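Budgeting for a Two-Arm Laundry Helper: What to Price Before You Order

Workshop and Home Tips, November
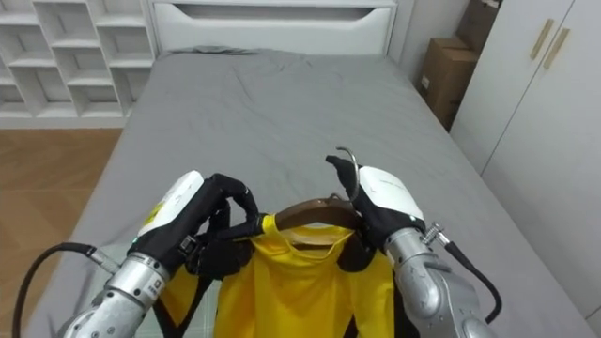
Two-handed hold on a wooden hanger, yellow shirt, working over the bed.

Price the hands separately from the arms. Multi-fingered hands are often quoted as an option, and a pair can cost more than one arm. Costigan lists them on a second sheet, so ask for both.

Set aside 10 percent of the purchase price for cables, connectors and spare fingertips. External cables need slack at full reach — measure with the arm extended, then order the next length up.

Check payload at full reach. A wooden hanger with a wet shirt weighs far more than the shirt alone.

Allow 40 inches of clear floor on the working side of the bed. Wardrobe doors must open fully with the base parked.

Buy one type of hanger and stick with it. Colored tape at the grip points is cheap and easy to replace.

Service contracts: Elteck bills 4 visits a year, Dosdale bills by the hour. Under 3000 cycles a year, hourly is usually the lower figure.

Get lead times in writing.

Compiled by Mateja Todorova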